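Chapter 4
Pattern and the Small Room

I grew up in a house with beige walls, so I came to wallpaper late and fell hard for it. My first job was papering a pantry in Piltside for Angus Baird, who wanted leaves everywhere (and I mean everywhere!).

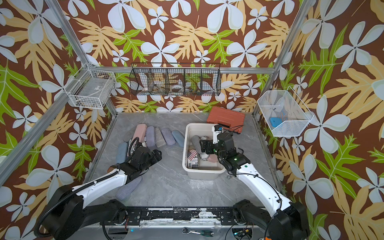

Reading time: 12 minutes

Big flowers on a dark brown ground can work in a tight space, even with wire baskets hung over them. In this chapter we'll look at scale first, then repeat, and then the part I still get wrong, matching a pattern at the corners. Keep your sketches from Chapter 3 handy.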